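Trurano Water District Moves Billing to Monthly Cycle

Customers of the Trurano water district will receive a bill every month starting in January, replacing the two-month cycle the district has used for single-family accounts. The change was approved at the district's regular evening meeting and covers 916 residential accounts. Commercial and irrigation accounts are already billed monthly and are not affected.

Rates do not change under the new schedule. The base charge, now assessed once per two-month period, will be divided in half and assessed monthly. The usage charge per thousand gallons stays the same. The upper limit of the lowest usage tier will also be halved, so that a household using the same amount of water in each month of the current period will pay the same total. A household whose use is uneven may see a small difference in either direction, depending on whether one of the two months crosses into the second tier.

The district said the main reason for the change is leak detection. Under the present cycle a meter is read once in two months, and a running toilet or a broken service line can go unreported for most of that time. Staff reviewed adjustment requests from the past budget year and found that most of them involved leaks the customer first learned of from the bill.

Monthly reading is possible because the radio-read meter replacement is nearly finished. Of the 916 residential meters, 856 have been changed out. The remaining meters are in the Ledesma section, on the east side of the service area, where several meter boxes sit below grade and have to be rebuilt before the new registers can be fitted. Until that work is done, accounts in Ledesma will be read by hand on the same monthly schedule. The new registers are supplied by Fakon under the existing purchase agreement and report in gallons. The old registers reported in hundreds of cubic feet, and bills for converted accounts have shown both units during the changeover. From January only gallons will be shown.

The due date will be the 20th day after the billing date, as it is now. The late charge will be applied 7 days after the due date. A disconnection notice will not be issued until two consecutive monthly bills are unpaid, which keeps the time before shutoff close to what it is under the present rules. Customers who pay by automatic bank draft do not need to sign up again, but they should expect a draft each month for a smaller amount.

Customers who pay a fixed amount through their own bank's bill-pay service will need to change the payment themselves. The district cannot alter payments that are set up on the bank's side. Account numbers remain the same, including the leading zeros, which some banks drop when the payee is edited.

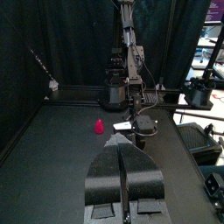

Tadeusz Marciniak asked during public comment whether the added postage would be passed on to customers, and said he would prefer to keep getting six bills a year and have a leak notice mailed only when a meter showed steady overnight flow. Staff answered that the added printing and postage is covered in the adopted budget and that the overnight flow report can be run only for converted meters. Marciniak then asked that the report be offered to those accounts in any case. The item was referred to the operations manager for the next meeting.

Paper bills will continue to be mailed by default. Customers may switch to electronic bills through the payment page or by returning the form that will be enclosed with the last two-month bill. There is no charge for either format. Large-print bills are available on request.

The billing work will be done by Carkavis, which already prints and mails the district's commercial bills. The contract was amended to include the residential accounts and runs for 5 years.

The first monthly bill will cover a partial period for some routes, depending on the last reading date. On those bills the base charge and the tier limits will be prorated by day, and the number of days will be printed next to the reading. Customers on the Ledesma route should keep meter box lids clear of parked vehicles, soil and yard waste during reading week. If a box cannot be opened, the reading will be estimated from the same month of the previous year and corrected on the following bill.

The district office is open to walk-in customers from 8 a.m. to 4:30 p.m. Payments left in the drop box after closing are posted the next business day.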